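Does a Basket Keep Small Laundry in Order? Report on the Stultville Flat Study 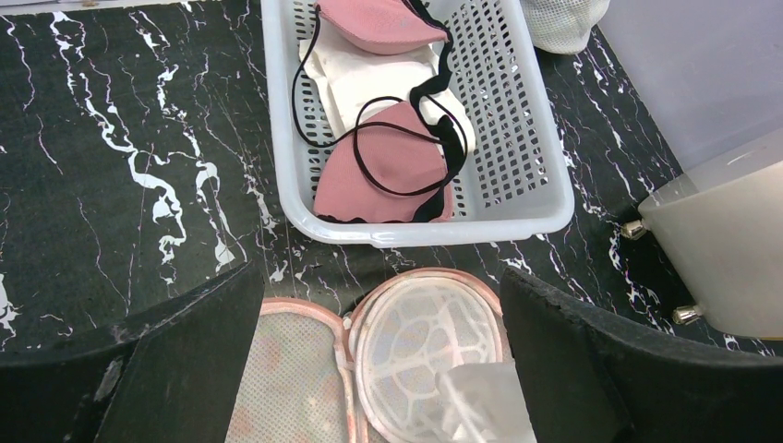 Fig. 1. White plastic basket holding a pink garment with black trim, on the black marble-patterned table.

1. Why we looked at this
The Clikel storage guide, which our course set as background reading, claims that open baskets "solve" the problem of small delicate items. We doubted it. The guide gives no test, no comparison and no word on what happens after the first week. Our group had a shared flat in Stultville and a table, so we tried it.

2. What we did
We sorted 40 items of light clothing into baskets for 21 days. Each evening one of us put away the washing and another went to find a named item, with a time limit of 200 seconds. Half the items were folded first and half were dropped in as they came. The pierced plastic baskets came from a shop in Ciltgate.

3. What we found
Folding made less difference than the guide suggests. Anything with straps or elastic refused to stay folded, and after a few searches the two halves of the set looked much the same. Shaped pieces were the worst, as they sit up against the sides and take the room of several flat ones.
The holes let us see a bit of colour from outside, but only on the top layer. The smooth rim was easy on fabric — we had no snags, though three weeks is a short time to boast about.
Against the dark table the white basket was simple to spot. The veined pattern was another matter: pale items left beside the basket were missed twice.

4. Doubts about our own work
We knew the items too well by the end, so later searches were probably quicker for that reason alone. We also had no drawer to compare with. The Evangelista method, which uses dividers, was in our plan and got dropped in July when the money ran out.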